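How Do Robots Learn? (And Do They Really?)

You may have heard that a robot can "teach itself" to do chores. Be careful with that claim. Before a robot arm learns anything, people have to give it examples, and it needs a lot of them.

At the Vomley workshop, one job in the Trekinbridge project had to do with something round and pink. A person steers the arm, and the computer saves where the arm went and what its cameras saw. One try, from start to finish, is one example. Then the person does it again. The goal was 200 examples. 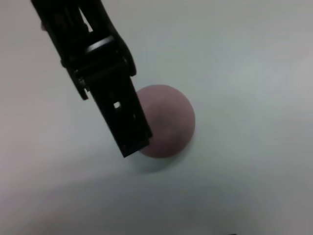 Why does a robot need so many examples?
It can't guess the way you can. If every example starts in the same spot, the robot may only learn that one spot.

So people keep changing small things, like where the object starts. They also check what was saved. In one batch, 19 examples were thrown out after checking. When someone says a robot practiced 200 times, ask how many of those tries were any good.

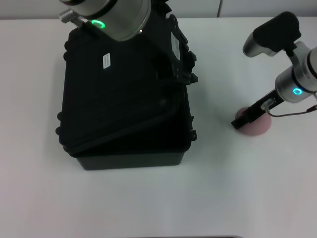 Is That Really Learning?

Sort of. The computer looks for patterns in the examples and copies them. It doesn't know what a ball is for, and it has never wanted to play with one. Give it a new room or different lights and it may get stuck. A video of one good try won't show you that part.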